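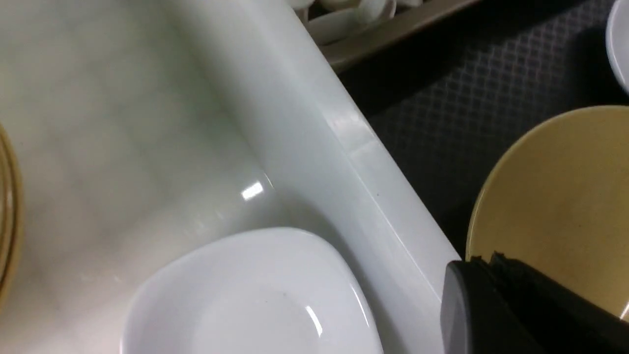

Vedstead, February

Section 4: Washing up by hand

If you've come straight from the section on the cooker, welcome to the easy bit. This part of the house guide covers the kitchen sink, the mat beside it and what to do with the plates. I've rewritten it over the winter as the old version still talked about a dishwasher we took out ages ago (sorry to anyone who went looking for it!).

Before you start

Scrape everything into the food bin. The waste pipe in this kitchen is narrow and has a long run to the outside drain, so even a spoonful of rice can slow it down. Wipe greasy pans with kitchen paper too.

The sink is white and glossy and it shows every mark. Grey smudges on the bottom are nearly always from pan bases and they come off, so please don't panic and reach for the scourer.

Washing

1. Lay the plates and dishes flat on the bottom of the basin, spaced out. The white square dish can go in at an angle near the side wall, with the gold-rimmed plate over to its left.

2. Put the plug in and run the hot tap until the water just covers the plates. Leave the tap on a slow run for the first few seconds, it does cough a bit.

3. Add 2 squirts of washing-up liquid. I know it doesn't look like enough, but the water here is very soft and any more than that and you'll be rinsing until bedtime.

4. Do glasses first, then cutlery, then plates, and leave anything oily until last.

5. Wash the square dish with the soft side of the sponge and go right round under the rim. Sauce loves to hide in those rounded corners.

6. Let the water out and rinse everything under the cold tap.

Note: the gold-rimmed plates are Ganden and were a present, so I'm soppy about them. No wire wool on the rims, ever, and no microwave either.

Caution: please don't pour boiling water straight onto a cold plate. I cracked a lovely one that way and I'm still cross with myself.

Draining and drying

7. Stand glasses upside down on the dark grey mat next to the sink. The raised pattern lets the air get underneath – at least that's the theory, and I find they dry quicker if you tilt them slightly.

8. Dry the plates with a tea towel and put them back in the cupboard left of the window, big ones at the bottom.

9. Lift the mat by two corners, tip any water into the sink and lay it back down with the pattern facing up.

Cleaning the sink itself

10. Squirt a little cream cleaner on a damp cloth and wipe the bottom in circles, then the sloping sides, then along the rim. Rinse well.

11. For stubborn tea stains, use a spoonful of bicarbonate of soda, leave it for as long as it takes to drink a cuppa, and wipe again.

Caution: no bleach left to soak overnight, please. It dulls the shine and it's murder on the plug seal.

If the water won't go down, turn to Section 7 before you try anything with a coat hanger. The plunger is under the stairs, behind the Zenitz vacuum.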